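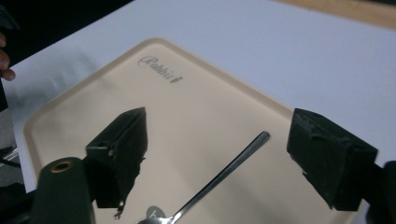
A spoon on a plastic tray. Many office lunches now come with neither.

Shares 532 | Comments 30

Lunch at one's desk used to be something people did when a deadline was close. At Desjardins, a freight billing office with 200 employees on two floors, it became the normal way to eat. The cafeteria closed one January to save money, and the staff bought microwaves.

Liesbeth Leemans was working in accounts then. She remembers the smell of reheated fish and the crumbs in the keyboards, but mostly she remembers how quiet the middle of the day got.

"You'd hear forks," she says. "People ate looking at their email. I worked ten feet from a man for a year and I couldn't have told you if he had kids."

The cafeteria reopened last fall, smaller than before and with a shorter menu. There is one soup, one hot dish and a salad bar, and the line moves fast. Shirley Landry, who runs the kitchen, turned down a plan to put everything in takeout boxes.

"If I hand you a box, you go back upstairs," Landry says. "If I hand you a tray, you look for a table."

She had seen it happen at her last job, at the Kutar paper mill, where a switch to boxes emptied the dining room within a month. The mill saved on dishwashing and spent more on trash pickup.

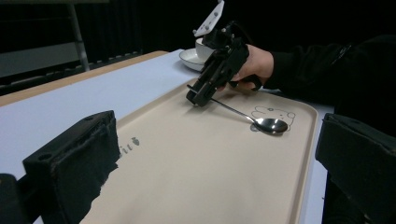
Washing up is still the main argument against real dishes. Landry's kitchen has one machine and two people to load it, and spoons are what she runs short of first. They go upstairs in coffee mugs and stay there. Twice a year she sends an email asking people to check their drawers, and a box by the elevator fills up by the end of the day.

Dwight Nguyen, the office manager, had doubts about the cost. Each table in the new room took the place of a desk he could have used. He now eats there most days, usually at 12:30, when the billing teams come down. He says he hears about problems over soup that would have taken a week to reach him any other way.

Other firms in the building are watching. Sollard, on the fourth floor, has asked if its staff can buy meals downstairs. Tayla Faulkner, who handles the request for Sollard, says her coworkers mainly want somewhere to sit that isn't a meeting room.

Leemans has moved to payroll since the cafeteria came back. She still eats at her desk when the month closes. Other days she takes the soup and sits near the window with whoever is there. The man from accounts has two daughters, and the older one plays the trombone.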